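Search this site
Type and press enter

The Cheese Counter at Furholm's

I got the job at Furholm's because I could lift a wheel of cheddar without swearing. That was the whole interview, more or less. Märta Magnusson pointed at it, I picked it up, she said "Start at 8," and went back to slicing ham.

I'd only come in for crackers!

Astmont is the kind of town where you can't buy a litre of milk without hearing about someone's hip, and all of it gets told at the deli end of Furholm's, right beside the olives. By the end of my first week I knew who was feuding over a fence and who'd stopped putting sugar in their tea on doctor's orders (and who was having it in a bun from us instead). I loved it. I'd come from an office in the city where we mostly talked about the printer.

Alvar Engström came in every morning and asked for the same thing, 72 grams of Zullora. If you don't know Zullora, it's a washed-rind cheese that smells like a footy bag left in a hot car, and it tastes like heaven. Märta got it in from a farm up the valley and kept it under its own glass dome, for everybody's sake.

"Seventy-two," he'd say, leaning on his stick, and watch the scale like a hawk.

My hands shook so badly the first time that I cut him nearly double. He made me take it off again in slivers, with a queue out to the bread rack, and then he tipped me a two-dollar coin and told me I had a future in demolition.

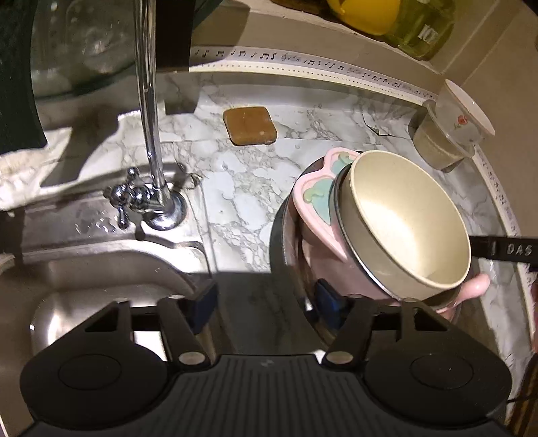
So I practised. I took the rind ends home and cut them up at night with my own scales beside me, and my dog Seo under the table hoping for an accident. My flat stank. My neighbour knocked to ask if it was the drains, and I gave her some on toast, and she came into the shop the next day and bought a wedge. Märta said that was the best marketing she'd ever had and she hadn't paid a cent for it.

Then in April I finally did it. One cut, straight down, paper on the scale, and there it was, 72 on the dot. I looked up with the biggest grin on my face and Alvar was looking at the ham.

"Give us a bit extra today," he said. "My sister's coming."

I could have cried! Märta laughed so hard she had to go and stand in the cool room. I cut him another slice, a fat one, any old size, and he paid for the lot and asked what I was so red about.

"Nothing," I said. "How's your sister?"

Well, that took us through to morning tea.

We use cookies to remember your preferences. Accept | Manage settings

More stories
The Last Pavlova in Astmont
1000 Jars of Pickled Onions
Märta and the Bread Man
Two Sugars, Please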